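3.2 Small foods and the open shelf

We came to the question of small foods rather by accident. The first round of home visits had been planned around the larger habits of the kitchen – where people keep their pans, how they stack their plates, what they do with the bag of bags that every household seems to own – and fruit was only meant to be a line or two in the notes. But the people we visited in the Plelen flats talked about fruit a great deal, and often with some feeling, and by the end of the second week it was plain that we ought to give it a section of its own.

By small foods we mean the things that are eaten by the piece, mostly with the fingers, and that do not have an obvious home in the kitchen. Strawberries, cherry tomatoes, radishes, grapes and walnuts all fall under the heading. A loaf goes in the bread bin and milk goes in the fridge door, and few of our households had anything more to say on the matter. A couple of strawberries left over from a punnet are a different case. They are too few to deserve a bowl and too nice to throw away, and so they are put down wherever there happens to be room, very often close to the shelf where the bottles live.

Of the 151 resting places for small foods that we noted down, 50 were within an arm's length of an open shelf. We had expected the fridge to come first, and so had most of the householders when we asked them beforehand. Relu Bratu, who carried out the visits in the older of the two buildings, was told more than once that the fruit was always kept cold, by somebody who was at that moment eating it from the worktop. We do not take this as a sign that people were being careless in their answers. They were telling us where the fruit belonged in their minds, and that is a perfectly good thing to know, although it needs to be kept apart from the matter of where it spends its afternoon. 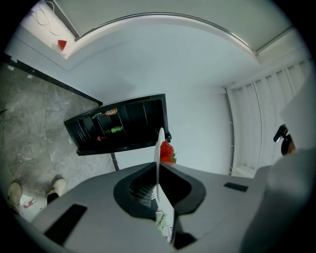
Figure 4. Two strawberries near a black open shelving unit holding bottles in its narrow compartments.

The shelf itself deserves a few words, as it does more work in these homes than its size would suggest. An open unit divided into narrow compartments was a great favourite, and the reasons given were much the same from one household to the next: it takes up little room, it holds bottles without their knocking together, and a person can see at a glance what is running low. Several people laid their bottles down in it, even where there was height enough to stand them up, and one woman explained to us at some length that a bottle lying down is a bottle one does not reach for without thinking. She kept her cooking oil upright and her cordial on its side, and she was quite firm about it.

What the compartments do less well is take in anything soft. Fruit pushed into a narrow space is easily forgotten and easily bruised, and our households knew this perfectly well. Hardly anyone put berries inside the shelf. They put them near it, on whatever surface was handy, so that the shelf came to act as a sort of landmark for things that were not really on it. In our coding we first used the labels 'on' and 'off' for this, and we had to give them up by July, when it became clear that 'near' was the word people were using themselves and that it meant something quite particular to them – close enough to be noticed when reaching for a bottle, and far enough away that nothing would be dropped on it.

The same pattern turns up in the diaries. The full set runs to 3,510 entries, gathered using the Nalel diary sheets, and a good many of those that mention fruit also mention something on a shelf in the same sentence. A typical one from the Ghiță household reads: 'Went for the vinegar, had a strawberry.' We are fond of this entry, and it says a good deal in a few words. The errand was the vinegar, and the strawberry came along with it.

It may be objected that a household with a larger kitchen would have no need of such arrangements, and we have some sympathy with that. The Curkitz homes, which we turn to in Section 3.3, have a good deal more worktop, and the fruit there tends to be gathered into a bowl.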